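Last updated: April
Filed under: Lab News / Data Collection

Packing task passes its first target

The Jeltska bench finished its first block of demonstrations for the toolbox task this month. Operators recorded 317 episodes, and 285 were kept after review. Most of the rejects were dropped for long pauses or a late start on the recording.

Each episode is one person driving both arms through the leader handles, moving tape, wire and hand tools into or out of a clear plastic box. Loose items get new positions every 10 episodes. Operators are asked to work at a steady pace and to leave small mistakes in, as long as they correct them — the Maltum model needs to see recoveries too.

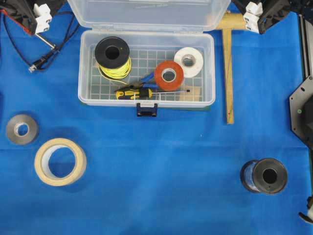
The next block adds 70 episodes with the lid closed at the start. Rolls of tape lying flat are still the hardest thing to pick up, so please approach them from the side and keep the wrist camera clear. Booking for bench time is open on the Ivo calendar, mornings only.

Contact the Teuber Lab office | © Teuber Lab | Back to top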